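Friday, late

I should be in bed, but my head is still full of coffee and I don't only mean the three cups Mechthild poured me this afternoon. We finally sat down, all of us around her long kitchen table, to settle what the export label is going to look like and who is going to pay for it, and I want to get it down before I forget who said what.

The short version is that the roasters have agreed to sell under one name abroad, starting with the spring shipment. Seven of us, and I never thought I'd see it! Pirmin held out until nearly four o'clock. He worries that Stuma will swallow up the little names, his included, and I do understand him, dear man, he spent so many years getting people to ask for his beans. But Marlies had worked out the costs on the back of an old invoice, and a stand at the trade fair comes to so much less when we share it that even he went quiet and reached for the cake. 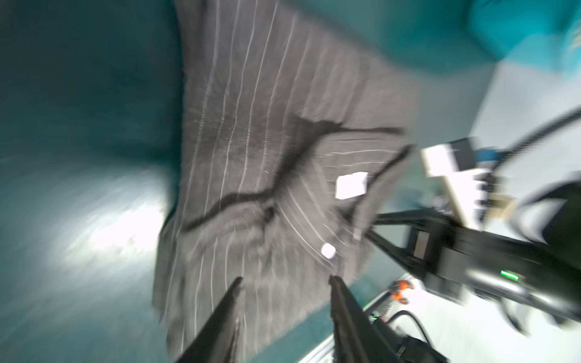

The money will come from a small levy, 20 cents on every bag that leaves the country, paid in each quarter and due within 60 days. Ghazal wanted 90, and she argued for it very nicely, as the bigger shops take forever to pay her - but Vinzenz was worried the pot would be empty when the printer's bill comes. I'd have given her the 90 myself. Maybe we can look at it again next year.

I did speak up about the packaging. I said the bag should tell people where the beans are roasted, in letters a person my age can read without hunting for her glasses, and Marlies laughed and wrote it down. We'll see what the designer makes of it.

Must call the printer in the morning and ask about the matte paper. And return Mechthild's cake tin, which has been on my back seat since February.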